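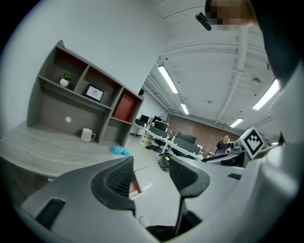

O que muda para quem trabalha num escritório quando parte do serviço passa a ser automática? Muda a ordem do dia. As tarefas de sempre continuam a existir, mas chegam à secretária noutra altura e já meio tratadas.

Trabalho na Cadell, na parte administrativa, e desde dezembro usamos o Skormont para ler e classificar as faturas dos fornecedores. Antes disso, a manhã inteira ia para copiar números de um lado para o outro. Num dia normal entravam 200 documentos. O sistema trata da maior parte sozinho e deixa de lado os que não consegue ler. Ontem deixou 77, um dia mau, por causa de um fornecedor que mudou o modelo da fatura sem avisar.

Esses casos são agora o meu trabalho. São os difíceis: valores que não batem certo, notas de crédito sem referência, duas encomendas na mesma folha. Dantes vinham misturados com os fáceis e a cabeça descansava entre uns e outros. Agora vêm todos seguidos. Ao fim de 50 estou mais cansado do que ficava com o monte completo.

Falei disto na reunião da equipa e houve quem sentisse o mesmo. Ficou combinado que ninguém fica mais de 2 horas seguidas na fila das exceções. Quem sai da fila vai para os telefonemas ou para o arquivo físico, que ainda existe e ainda precisa de alguém que se levante e vá mexer nas coisas.

Quanto aos postos de trabalho, não saiu ninguém. Uma colega passou para as compras porque quis e o lugar dela não foi preenchido. Acho que convém dizer as duas coisas juntas, e na comunicação interna só apareceu a primeira.

A formação foi curta. A Casholm, que instalou o sistema, deu-nos uma tarde e um manual em inglês. O que sei de útil aprendi a errar, e fui apontando num caderno. Por exemplo, se corrigirmos o nome do fornecedor antes do número de contribuinte, o programa volta a pôr o nome antigo. Isto não vem no manual.

No próximo mês começam as guias de transporte. Pedi para estar presente quando definirem as regras, porque nas faturas só nos chamaram depois de tudo montado. Responderam que iam ver. Entretanto continuo com o caderno, que já vai no segundo.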